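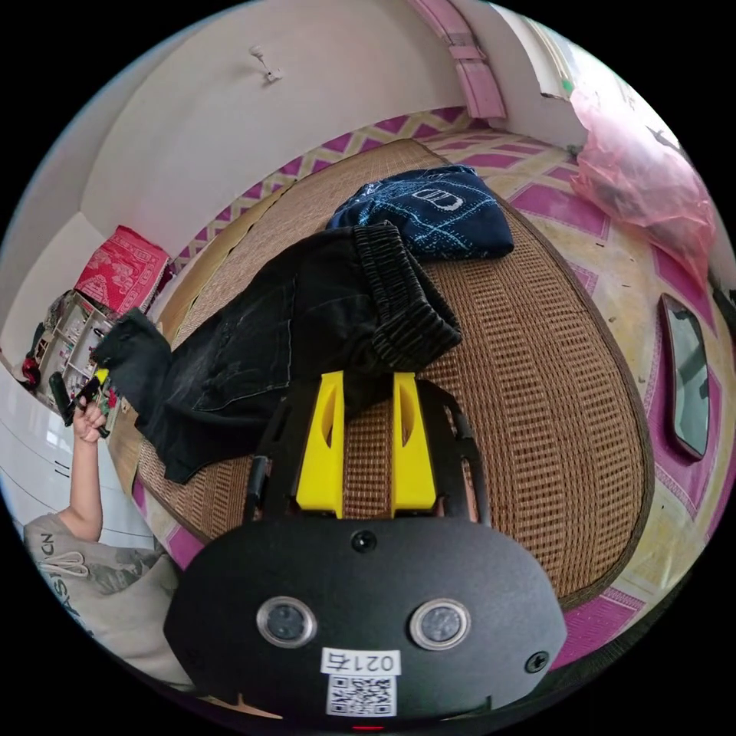

Folding jeans on the bed

A bed with a flat woven mat on it is a good place to fold. The surface is firm, and the clothes slide instead of bunching.

1. Do up the zip and button if there are any. Pull-on jeans with a ribbed waistband skip this step.

2. Lay the jeans out flat and straighten both legs. Smooth from the waistband down with your palm.

3. Fold one leg over the other so the back pockets face out. Tuck the point of the crotch in to get a straight edge.

4. Bring the hems up to just below the waistband, then fold in half again. For a narrow shelf, fold in thirds.

5. Black denim can leave colour on lighter things, so stack it with navy and other darks until it has been through the wash a few times.

6. Put the finished pile straight into the wardrobe. Heavy items go on the bottom, T-shirts on top.

If the legs have set creases, hang the jeans by the hems overnight and fold them in the morning.

Elin Probert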